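Zastley's packing line, two arms in
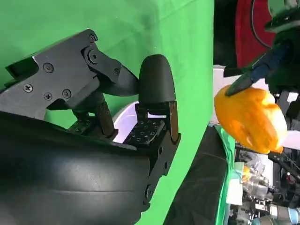

"They told us it would take the boring part," says Dong-hyun Woo, who has packed vegetables at Zastley for years. "It took the part I was fast at."

Management says the arms can handle up to 975 peppers a shift. Woo shrugs. He wants to know how many get handled twice. Of the 40 people on his floor, 2 were trained to clear faults — he was one.

Did the pay change? "The job title did."

Is the work easier on his back, at least? "Sure. Now I stand and wait. Ask me in October if I'm still waiting."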